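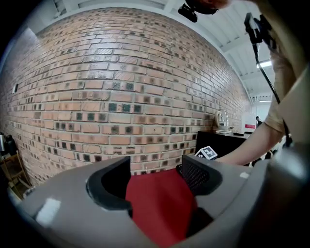
Yevdokiia Prokopenko built the first version of Elov on a kitchen counter. The current one, a pair of hand-held grippers for recording how people pick things up, takes shape at Pinetti, a shared workshop in Hordale where she rents bench time in the evenings.

"The first one had a trigger and a single finger that moved," she says. "It closed fine. It also twisted whatever you picked up, and the twist ended up in the recording."

Both fingers now move, driven from one rack and pinion inside the shell. Backlash was the main problem. She printed the pinion in seven tooth profiles before settling on a slightly oversized one that is run in by hand until it stops binding. The travel is still not perfectly even. Near full opening one finger leads the other by roughly 2 mm, and she corrects for that in software.

Cloth was the hardest thing to measure. "A hard object gives you a clean stop. Cloth keeps compressing, so the finger position tells you very little about whether you have hold of it. I stopped trying to work out grip from width alone."

Position comes from printed square markers. A white cube at the base of each gripper carries them on more than one face, so that turning the wrist does not hide them all. Glossy paper was a mistake, she says, as ceiling lights washed out the pattern at certain angles. Matte stock fixed most of it.

Weight is the next item on her list. One gripper with its cube came to 875 grams on the workshop scale, and she wants to take more out of the shell.

"After an hour your forearm starts making decisions for you. You rest your elbow, you move less, and the data shows it."
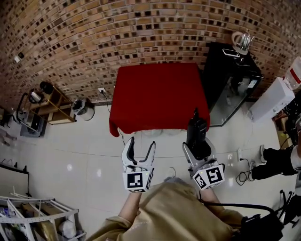
Khúc, asked about the same problem, would leave the shell alone and move mass back toward the wrist, on the grounds that a balanced tool tires the arm less than a light one that tips forward. Prokopenko agrees in part. She has tried a counterweight and found that it made slow movements steadier and quick ones worse.

The files will be posted once the rack mount has been redrawn. At present it takes eight screws, and two of them cannot be reached without removing a finger.

Comments

tmill: What filament for the pinion? Mine in PLA wore out quickly.

Yevdokiia Prokopenko: Nylon, dried overnight. PLA was fine for checking fit.

benchrat: Please post the rack as a STEP file and not only a mesh.

oskar_v: Same question about the marker size. Does a larger cube get in the way when you reach into a drawer?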